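Vinlow Gripper Comparison Kit

Part no. 129. Supplied by Clivura, Jimemdale.

The Vinlow kit lets you run two different grippers through the same set of tabletop tasks and compare the results. It comes as a software package with room models, object models and a task runner. A matching set of physical test objects can be ordered separately. Most buyers start in simulation and move to hardware once they have narrowed down the choice.

The task runner loads a robot, a room and a list of objects, then repeats each grasp from a changed starting position. After every attempt it writes one line to a log: gripper, object, approach angle, closing force, result. Logs open in any spreadsheet program.

What is in the package

Room models: 9, furnished, with fixed lighting
Tasks: pick, place, hand over, hold and tilt
Default run length: 200 attempts per object
Maximum run length: 400 attempts per object
Arms: one or two, same type or mixed
Camera views: free camera, wrist camera, body camera
Log format: plain text, comma separated
License: single site, one year of updates included

Setting up a two-arm comparison

Mount one gripper on each arm and give each its own name in the setup file. Only one arm works at a time unless you pick the handover task. The idle arm can be parked anywhere it does not block the table. We suggest an upright parking position with the fingers pointing at the ceiling, which keeps the links folded in close to the body and leaves the floor beside the table free.

Bowls and small objects should be tested on the same table. A gripper that does well on a solid object may push a shallow bowl along the tabletop before it closes, and that difference is lost if the two are run in separate rooms. 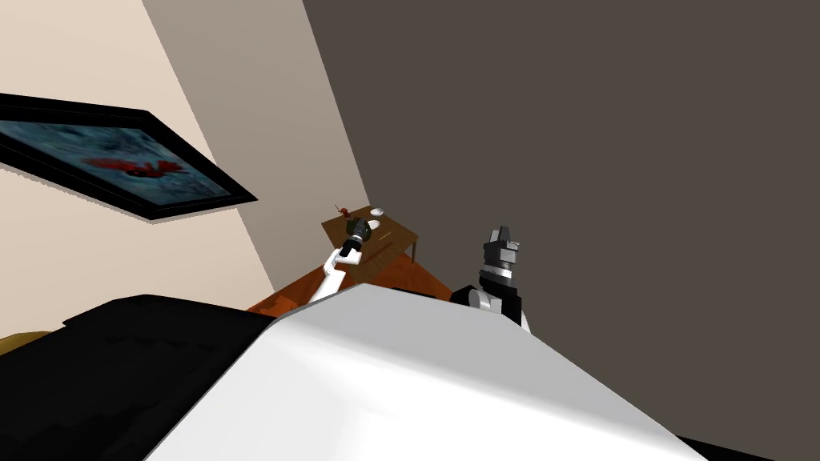
Can I use a gripper that is not in the supplied library?
Import it as a URDF file with collision shapes and joint limits. The setup tool checks the file and lists anything missing before the first run.

Finger pads are treated as separate parts. You can change pad length, width and friction without importing the gripper again. Each pad version gets its own column in the log, so a short pad and a long pad on the same gripper can be compared side by side.

The free camera can be set at any height and tilt. It has no effect on the results. Wrist and body cameras do affect them if your controller uses vision, and their positions are saved with the run.

Changes in the current version

Released 23rd January. Olesia Zhuravel rewrote the contact settings for thin-walled objects. Runs with bowls and cups made in the September version should be repeated before you compare them with new ones. Wolfram Reinholz added the Onyshchenko controller profile, which slows the last part of the approach and can be switched off in the setup file.

Ordering

The kit is delivered by download. The physical object set ships from Jimemdale in one box. For a second site license, or to add the object set to an existing order, contact Clivura sales and quote the part number.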